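Transfer Cell Stoppage: Frequently Asked Questions

14 shares
3 comments

Begay has prepared these answers for partner laboratories, instructors and students affected by the suspension of the transfer cell program in March. They cover the fault, the safety measures now in force, and the conditions for returning to service. The page will be revised when the remaining tests are complete.

What happened?

During an unattended overnight run, the arm in the Begay transfer cell came down lower than its program called for and pressed the gripper against the rim of the container it was meant to reach into. The arm did not stop on contact. It continued to push until the joint torque limit was reached, at which point the controller entered a protective stop. The container wall cracked and one gripper finger was bent. The stop was found the next morning at 8 a.m.

Was anyone hurt?

No. The cell was locked and no person was in the room. The event has been recorded as a safety incident all the same, as the same motion could have taken place during a staffed session.

What task was the cell performing?

The cell runs a simple transfer routine. The arm picks small parts out of a basket held inside a clear-walled container at one end of the work board and places them in an open bin at the other end. The routine was developed under the Fillurwood project, which supplies the motion planning software. Each motion is first prepared in simulation and then sent to the physical cell.

What caused the fault?

The review found two contributing causes.

First, the height of the container in the simulation model did not match the container in the physical cell. The physical container had been replaced with a taller one from Gulico, and the model was not updated. The difference was 12 millimeters. The planned path cleared the rim in simulation and did not clear it in the room.

Second, the contact detection threshold had been raised during an earlier test to prevent nuisance stops, and it was not returned to its normal value. With the normal setting, the arm would have stopped at first contact.

Why did the simulation not show a collision?

The simulation checks the arm and gripper against the objects in its model. It has no knowledge of an object that has been changed in the room. The path was valid for the geometry the software had been given. Staff have since replayed the run in simulation with the container at its correct height, and the collision check reports the contact each time.

The replay is set up with the gripper over the rear half of the container, behind the basket, and with the yellow bin empty at the near end of the board. Partner laboratories that wish to repeat the test should begin from the same arrangement.
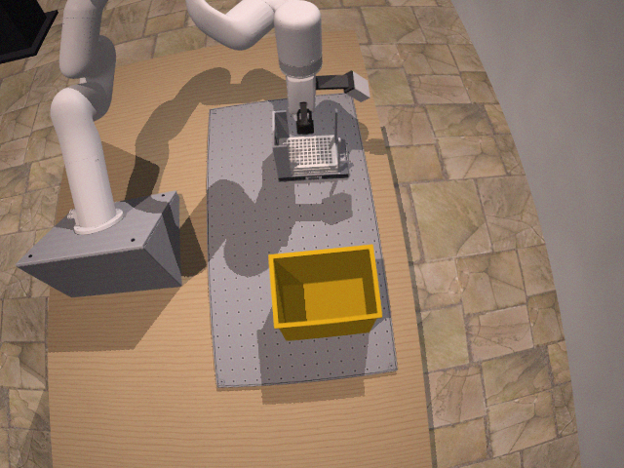
Does the fault affect other cells?

It may affect any cell that meets both of the following conditions:

- The cell uses Fillurwood planning software with a container model entered by hand.
- The contact detection threshold can be changed without a supervisor login.

Laboratories with a cell of this type should suspend unattended operation until they have measured every container and compared the results with the model. Staffed operation may continue at reduced speed.

What is the reduced speed limit?

Until further notice, the tool speed may not exceed 200 millimeters per second within the work area. The limit applies to all programs, including those approved before the incident. It must be set in the controller's safety configuration. A speed value written into an individual program does not satisfy this requirement.

What has been changed in the Begay cell?

The following measures are in place:

- The damaged container and gripper finger have been replaced.
- The contact detection threshold has been restored and is now protected by a supervisor login.
- A change to any object on the work board requires a signed form and a new simulation check before the arm is enabled.
- Tendoritz, the service contractor for the arm, has inspected the joints and the wrist. No damage was reported.

One item is still open. The protective stop did not send an alert to the duty telephone, and the reason has not been established. Unattended runs will not resume while this remains unresolved.

What should I do if the arm stops in contact with an object?

Press the emergency stop, even if the controller already shows a protective stop. Do not reach between the gripper and the object, and do not attempt to pull the arm free by hand. A joint that is holding force may move suddenly when the brake is released. Notify the cell supervisor and wait for the arm to be backed away under the recovery procedure. Leave the objects on the board where they are so that their positions can be recorded.

When will student sessions resume?

Supervised sessions will resume after the cell has completed 200 consecutive transfers at reduced speed with a supervisor present. If a transfer ends in an unplanned stop, the series starts over. Students whose sessions were canceled will be offered a new time and do not need to register again.

Will completed coursework be affected?

No. Work submitted before the suspension will be graded as usual. Students who had not yet run their program on the physical cell may submit simulation results in its place.

How do I report a similar event?

Use the incident form on the Begay laboratory safety page. Include the controller log, the version of the planning software, and the measured height of each container on the board. Reports of near misses are accepted on the same form and receive the same review.

3 comments
Share this page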